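Chapter 7
Sorting and Storing Small Items

Most homes and workshops have at least one place where small things pile up. It may be a drawer, a shelf by the back door, or a bin on the workbench. Items land there because they have no other place to go, and over time the pile becomes hard to use.

This chapter deals with mixed storage – containers that hold objects of different shapes, sizes, and uses. You will learn how to empty a mixed bin, group what you find, and choose a container for each group. Section 7.2 covers labels, and the exercise at the end asks you to plan storage for a shared room with 16 shelves.

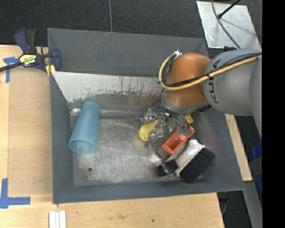
Figure 7.1 A metal bin holding a brush and other items of mixed shape.

A wide brush with dense bristles needs more floor space than a small block. Smooth, rounded objects tend to roll, and long ones often end up lying diagonally when a bin has no dividers. Before you sort, note which items share a shape and which share a use. The two groupings seldom match.

Bins with flat metal floors are easy to wipe clean, but light objects slide on them. A liner or a shallow tray will help.

Key terms: mixed storage, divider, liner, grouping by use

Before you read: Choose one container at home and list what is in it. Mark each item you have used in the past month. Keep the list – you will need it for Section 7.2.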